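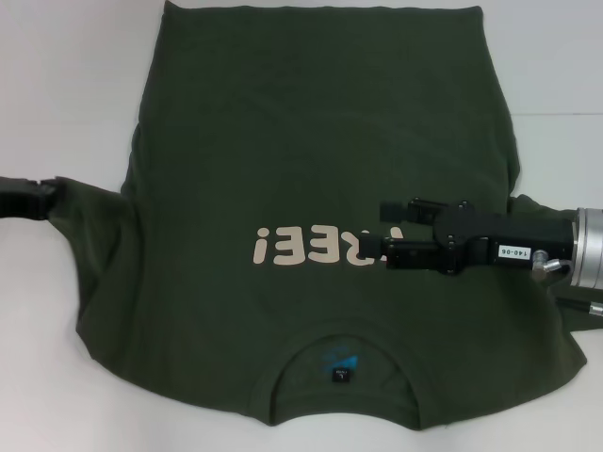 **nukance_dan**
We have 273 shirt folding demos recorded and the policy still gets stuck at the sleeves. Should I keep collecting the same way or change the starting poses?

**Umut Ersoy**
Change the poses. If every shirt starts flat with the collar toward the operator, it only learns that. I'd record 100 more with the shirt turned or bunched up before you train again.

**firen22**
Disagree. Get one pose working first. We mixed everything at the start and couldn't tell what was failing.

**nukance_dan**
All of ours start flat, collar toward the operator – so Umut has a point. Four operators, and two of them grab the sleeve at the tip while the others go for the shoulder.

**firen22**
Then that's your problem. Pick one grasp and write it down for everyone. Mixed grasps hurt us more than pose ever did.

**Umut Ersoy**
Agree on the grasp, not on the pose. Also check the print on the shirts. Ours did fine on plain ones and badly on big block letters until we added more of those.

**karakaya_lab**
Do you keep the failed tries?

**nukance_dan**
We keep them if the operator recovers. Dropped ones get deleted.

**firen22**
Same. I'd split the set by operator and train on each half before recording anything new.

**nukance_dan**
OK, will try the split tonight and post the numbers.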